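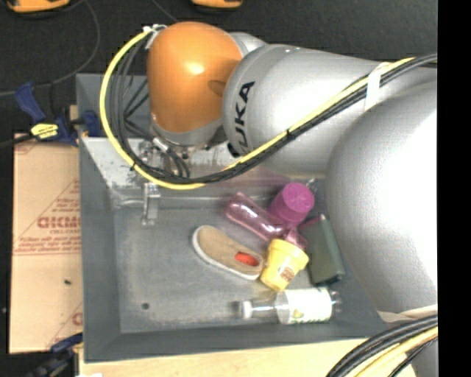
Unit 6: Tolerances and Fits
Manufacturing Processes I, course handout

6.1 Basic terms

The nominal size is the size used to name a feature on the drawing. The limits are the largest and smallest sizes allowed for that feature. The tolerance is the difference between the limits and is always positive. A deviation is the difference between a limit and the nominal size, and it carries a sign.

For a shaft with a nominal diameter of 50 mm and limits of 49.975 mm and 49.950 mm, the upper deviation is -0.025 mm, the lower deviation is -0.050 mm, and the tolerance is 0.025 mm.

6.2 Types of fit

Clearance fit: the smallest hole is larger than the largest shaft. Used for sliding and rotating parts.
Interference fit: the largest hole is smaller than the smallest shaft. Assembly needs force, or heating of the outer part.
Transition fit: the tolerance zones overlap. A given pair may show either clearance or interference. Common for locating parts that must come apart for service.

In a hole-basis system the lower deviation of the hole is zero and the shaft is adjusted to give the fit. Reamers come in fixed sizes, while a shaft can be turned or ground to any diameter — hence the preference for hole basis in most shops.

6.3 Stacked tolerances

When parts are placed end to end, the worst-case tolerance of the assembly is the sum of the individual tolerances. Three spacers, each 100 mm long with a tolerance of ±0.05 mm, give an assembly length of 300 mm ±0.15 mm.

The root-sum-square method gives ±0.087 mm for the same stack. It assumes independent, centered, normally distributed errors. Do not use it for small batches or for parts sorted by size before delivery.

6.4 Reading

Course reader, chapter 3, omitting the section on gear teeth. The Plomus bearing housing drawing is needed for Saturday's lab. Bring a printed copy — the lab screens are too small to read the title block.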